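Lolar Two-Part Bin, Model 2858
Owner's Guide, Section 4: Setting Up, Filling and Looking After Your Bin

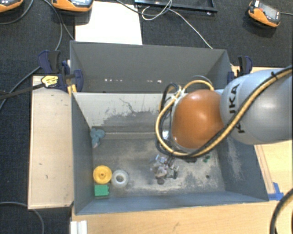
Figure 1. Front compartment in use, with the divider and the narrower rear compartment behind it.

By the time you reach this section you should have the bin unpacked and the sticker sheet put away somewhere you'll find it again. What follows takes you from an empty bin on the floor to one that is sorted and ready for everyday use. Read it through once before you begin, even if you have owned one of our bins before, as the divider on this model is a little different from the older Polus bin and goes the other way around.

Set aside a quiet half hour. The work is light, but sorting goes better when you aren't rushing, and most people find they stop to look at things they had forgotten they owned.

4.1 Getting to know the two compartments

The bin has a front compartment and a rear compartment, with a sloping divider wall between them. The front compartment is the bigger of the two, and we mean it for mixed items: soft toys, wheels and other round pieces, odd parts, and anything else you reach for often. The rear compartment is narrower. Use it for things you have already sorted, or keep it clear while you work so that you have somewhere to move items to.

Along the foot of the divider, on the front side, you will find a narrow ledge strip. It runs along the back of the front floor. The ledge is part of the bin and is not a shelf, although we know from your letters that a good many of you line things up on it anyway. Light items will do no harm there. Please don't stand anything heavy on it.

Note: Throughout this guide, "front" means the side of the bin with the bigger compartment, whichever way you have turned it in your own room.

4.2 Choosing a spot

1. Pick a flat, level surface that is bigger than the base of the bin on every side. A sturdy table, a low bench or the floor will all do nicely.

2. Check that you can reach the far wall of the rear compartment with your arm comfortably bent. If you have to lean your weight on the rim to get there, the bin is too far back or too high up.

3. Look at how the light falls. A bin with tall sides makes its own shadows, and dark items near a dark side wall are easy to miss. Light from over the bin works best. Light from one side will brighten the top of the divider and leave the corners dim.

4. Wipe the surface, and then stick the 4 foot pads from the Prinstead parts bag under the corners of the bin. Press each one for a slow count of ten.

5. Set the bin down gently and try each corner in turn with the palm of your hand. If it rocks, move the bin a little before you start adding folded paper under the pads. Very often it's the floor.

Caution: Two people should lift the bin into place. It is an awkward size for one person, even empty, and the rim is not a handle.

4.3 First cleaning

New bins leave us clean, but they pick up dust in the box and a few crumbs of packing like to travel along inside. These gather low down by the divider, where the wall meets the floor, and on a gray bin they show up as small pale specks.

1. Brush out both compartments with a soft, dry brush. Begin with the rear compartment and work along the divider from one end to the other.

2. Wipe the walls and floor with a cloth dampened in warm water and a drop of dish soap. Wring the cloth out well first.

3. Run a corner of the cloth along the ledge strip, taking your time over the join where it meets the slope.

4. Dry everything with a second cloth and leave the bin open to the air for an hour before you put anything in it.

Caution: Do not use scouring powder, steel wool or paint thinner. They leave a dull patch that will not polish out.

4.4 Filling the front compartment

It is tempting to tip everything in at once, and we won't pretend we haven't done it ourselves. A little patience here will save you digging around later.

1. Gather the items you want to keep in the bin and put them on a towel beside it. Take out anything broken, sticky or sharp.

2. Place soft items first, over toward a side wall. A soft toy with lobes or arms will settle into a corner quite happily and stay there.

3. Lay round items flat. A wheel placed on its face will stay where you put it, while the same wheel stood on edge will sooner or later set off across the floor of the bin. If a piece has a raised rim, set it down with the rim up so that you can pick it up by the edge.

4. Add the remaining pieces in small groups, leaving some bare floor between one group and the next. You should be able to get your fingers around any item without moving its neighbor.

5. Step back and look in from where you would normally stand. If you can't see an item from there, bring it forward.

Note: One layer is best. Once pieces are lying on top of each other, the ones underneath tend not to be used, and soft things pressed under hard ones lose their shape. If you have more than one layer's worth, put the extra away and swap items over every so often — children in particular seem to greet a toy that has been gone for 3 weeks as if it were brand new.

4.5 Moving items between compartments

The divider slopes so that you can bring an item up and over in one easy movement.

1. Pick the item up fully. Don't drag it up the slope.

2. Lift it clear of the top edge of the divider before you move it across.

3. Lower it to the floor of the other compartment and let go once it is resting. A short drop won't hurt a soft toy, but it is noisy with anything hard and it marks the floor over time.

4. When you have finished, look along the ledge strip for small pieces. They roll down the slope and come to rest there, and the next person to use the bin will wonder where they went.

If you are sorting with a child, agree on a rule before you begin. "Soft things in the back" works well, and so does sorting by color. Keep the rule simple enough that it can be said in one breath, and let the child be the one to decide about anything that doesn't fit. You may not agree with where the thing ends up, but you'll remember where it is!

4.6 Marks on the divider

Of all the surfaces in the bin, the divider gets the hardest wear. Everything that crosses from one side to the other passes over it, and sooner or later something will catch it on the way. The divider in Figure 1 has dark scuffs, some worn patches and a jagged, branching scratch, and you may well see marks like these on your own. We mention it here because it is the question we are asked most often, usually by someone who has kept the rest of the bin very nicely and feels a bit let down by it.

Dark scuffs: Rub lightly with a damp cloth and a small dab of dish soap, using small circles. Many scuffs are only a trace of color left by some other object and will lift off. Give up after a minute or two of rubbing, as going on longer can wear the surface.

Worn patches: These can be left alone. Keep them clean and they should give you no trouble.

Scratches: Run a fingertip slowly across the line, not along it. If you feel nothing, leave it be. If you feel a shallow groove, clean it with a soft toothbrush now and then so that dirt doesn't settle in it. If the edge of the scratch is rough enough to pull a thread from a cloth, cover it with a strip of the clear Shibata tape from your parts bag until you can fit a new divider.

Caution: If you can see through a crack, or if the divider gives when you press on it gently, empty both compartments and stop using the bin. Replacement dividers are listed in Section 6 as part 189.

4.7 Weekly and monthly care

Each week, take everything out of the front compartment, brush the floor toward you and lift the dust out with a damp cloth. Check soft items for dampness before you put them back. This is also a good time to return the strays, and every bin has a few of those.

Each month, do the same for the rear compartment, and wipe the outside walls as well. Press on each of the corners to be sure that all the foot pads are still in place. A missing pad is usually stuck to the table just where the bin used to be.

Soft items may need a wash more often than the bin does. Follow the label on the item and let it dry right through, seams included, before it goes back.

4.8 If something isn't right

The bin slides when you reach in. The pads or the surface under them are dusty. Lift the bin with a helper, wipe both, and set it down again.

Items keep collecting at one end. The surface isn't level. Put a wheel on edge in the middle of the front compartment and see which way it rolls, then raise that end slightly.

You can't find a small piece. Look along the ledge strip first, then in the corners on the darker side, and then inside or underneath the soft items.

The bin smells musty. Something was put away damp. Empty both compartments, wash as described in 4.3, and leave the bin open by a window for a day.

For spare foot pads, tape and dividers, turn to Section 6, and please have your model number beside you when you write or call. It is printed on the front cover of this guide.

Prinstead Home Storage
Guide revised 2018-05-30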